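The Second Life of the Linen Closet
Household textiles are the last thing most families sort, and the hardest to get rid of

The town of Pralero collects glass, cans, paper and yard waste from the curb. It does not collect sheets. For years, anyone with a torn blanket or a stack of old pillowcases had two choices, the trash or the back of the closet, and most people picked the closet.

That began to change in November, when a reuse shop called Dotutus opened a textile counter in a former shoe store on the main street. The counter takes clothing, but it was set up mainly for the other things made of cloth: bedding, towels, curtains, table linens and odd lengths of fabric bought for projects that never got started. In its first season it logged 1,563 items. Of those, 943 went back out the door to new owners.

The rest were sorted again. Cotton too worn to sell was cut into rags for garages and paint crews. Towels went to the animal shelter in Wiriya, which asks for them all winter and rarely gets enough.
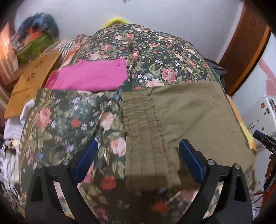

Pricing was harder to settle than sorting. A used flat sheet has almost no market value, yet it holds more fabric than most people buy at one time, and home sewers know it. The shop started by charging $2 for any sheet and sold out of large sizes within weeks. It now prices by weight, the way some thrift outlets do, and keeps a separate shelf for pieces with trim, pleating or handwork that someone may want to reuse whole.

Blankets are a different problem. They take up space, they hold odors, and they are expensive to wash in a commercial machine. The counter accepts them only clean and only 13 at a time from any one household, a limit added after an estate cleanout filled the back room.

People who bring things in tend to have the same questions. Stains are fine if the cloth is sound. Fitted sheets with dead elastic are fine too. Foam pillows and electric blankets are not accepted.
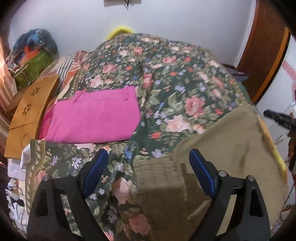 A flowered comforter, a tan fleece blanket and a folded piece of bright pink fabric.

Sorting at home goes faster with everything out in the open. The shop's handout suggests emptying one closet at a time onto a bed and keeping two sets of sheets per bed, plus one spare blanket for each person in the house. Anything beyond that can leave.

The neighboring town of Curosley is looking at a similar counter in its old library annex. It has the space and the shelving, but still needs a buyer for its rags.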